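Teleoperators wanted, paid, short term. Alturix data room

Posted Sunday, April 3, 2022
Contact: Jessie Morrison

We need people. Soon as possible please. Paid sessions, no robot background needed, we train you the first morning.

What it is
You drive two robot arms by hand, using a pair of handles. Robot copies you. Everything gets recorded and goes in as examples for the Bitus learning model. The model watches how people do a job and tries to pick it up. It needs a lot of examples. We have 481 good ones for cloth folding and need far more, plus two new task sets that have barely started.

Tasks this round
Folding (towels, shirts, napkins)
Passing a thing from left gripper to right gripper
Sorting small parts into trays
Picking up after a miss. Yes we want these, drop it and go get it again, don't stop the recording

Hours
Shifts are 3 hours with a break in the middle. Mornings or afternoons, pick one and try to stick with it. Evenings maybe later in April, depends on the building. Minimum two shifts a week. If you can only do one, write anyway and say so, we might put you on the standby list.

Who we want
Over 18
OK sitting still and doing the same motion over and over
Decent eyesight, glasses fine
Left handed people very welcome, we are short on lefties and it shows in the data
Can read and follow a one page task sheet
No long sleeves that hang, no loose bracelets

Gamers do well at this, so do people who sew. But the last group had a retired bus driver who was faster than anyone by day two, so don't rule yourself out.

Pay
Hourly, every second Friday. Training morning is paid the same. You are paid for the time, not per example, so please dont rush. A rushed fold gets thrown out at review and then somebody has to do it over.

What gets recorded
Arm positions, gripper open/close, and video from the head camera. No sound. Your name is not stored with the examples, you get an operator number. There's a consent form to sign, read it first, ask if anything is unclear.

Where
Room 206, Boselent building, side entrance. Bus stops out front. Parking is bad. Bring a water bottle with a lid, there's a shelf for bags and coats by the door.

Every example starts from the same place: arms in, grippers facing each other, mat clear. Go back to that before you hit record.
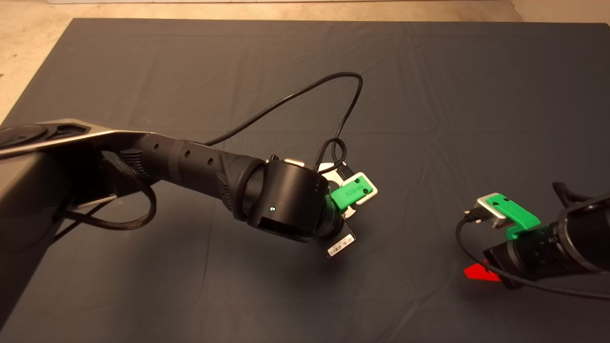

Jessie, one thing to add for new people: the first day feels slow and you'll think you're terrible at it. I did 14 napkins in my whole first shift and was sure I'd get a call telling me not to come back. Your hands learn the delay and after that you quit thinking about it. Ask for the taller chair. – Ots

Thanks Ots, adding that to the training sheet. Two taller chairs now, first come first served.

To apply
Send a short email to Jessie Morrison with the subject line "arms". Tell us which days, mornings or afternoons, which hand you write with, and when you could start. No resume neccessary. If you've done data sessions before, here or anyplace else, mention it. Replies go out within a couple days, and if you don't hear back, write again, the inbox is a mess right now.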